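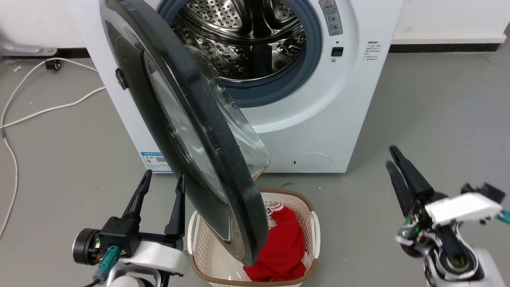
What is the Briltham gripper trial?

The Briltham gripper trial is a comparison of two-fingered grippers for household robots, run at a workshop in Briltham. It tests how well different finger shapes pick up, hold and let go of clothing, mainly when loading and emptying a front-loading washing machine.

Background

The trial grew out of earlier work at Curnthorpe, where grippers were tested on blocks, cups and boxes. Scores from those tests said little about cloth, which folds, slips and catches on edges. The Briltham workshop took over the test bench in August and rebuilt the tasks with laundry in mind.

Grippers

Four sets of fingers are compared. Two come from Nygård: a narrow pointed finger and a wider one with a rubber pad. The other two, from Skultine, have a curved tip and a flat tip with shallow grooves. All four are driven by the same type of motor, so that differences in grip come mostly from the shape and surface of the fingers.

Method

Each set is fitted to both arms of the robot and put through 18 tasks. These include lifting a shirt from a basket, passing it from one arm to the other, placing it in the drum and closing the door. Every task is tried with three kinds of cloth – thin cotton, towelling and a stretchy knit. A drop counts as a failure, as does any grip that leaves part of the garment outside the drum.

Wear is measured separately. The fingers open and close 1,000 times on a folded towel, after which the tips are checked for play and the grip force is measured again.

Results

Pointed fingers did best at picking a single item out of a pile, but tended to lose thin cotton during the pass between arms. The padded fingers held more firmly and were slower to let go. The grooved tips gave the most even scores across the three cloths. Closing the door caused little trouble for any set, although the curved tips sometimes slid off the rim.

Criticism

The trial uses one model of washing machine and a fixed basket position, and its scores may not carry over to other homes. Wet laundry is not covered.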